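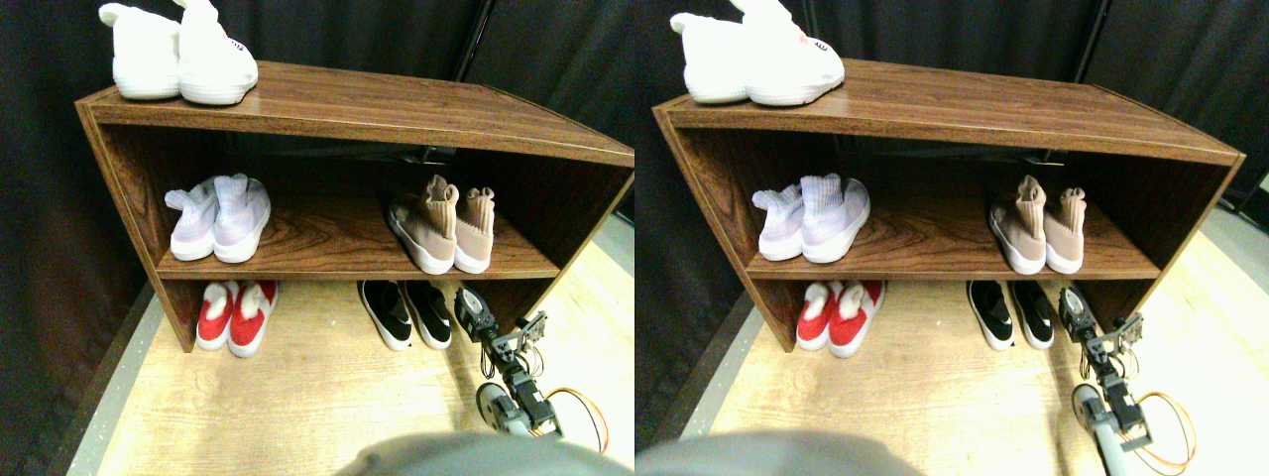 Pikdale Community House — Minutes of the February house meeting

We got going a little after seven on Tuesday evening, once everybody had found a chair and a cup of tea. Ruxandra Toma took the notes and asks you all to forgive her spelling.

1. Shoes in the front hall
This took up the better part of the evening, as we rather thought it might. It was agreed that shoes come off at the door for everyone, guests included, and go on the rack in pairs with the heels facing out, so that people can grab them without bending double. The floor level under the shelf is for the shoes you wear every day, and the middle shelf is for the lighter knit kind. There was a long and friendly discussion about the top — some of us would like it kept clear for mail and keys, others find it the handiest spot for a pair of sneakers. We settled on sneakers being allowed up there until spring, and then we'll talk again.
Wet boots go on the mat by the radiator, please, and not on the wood.

2. A second rack
Approved, up to $100. Ruxandra will look at the secondhand store on Mota Street first.

3. Lost and found
The bag in the closet now holds 37 single socks (they were counted, with much laughter). Anything left after 2 weeks goes to the Havinari clothing drive.

4. Any other business
The hall light flickers again. Warm thanks to whoever brought the plum cake.

Next meeting at 7, same room.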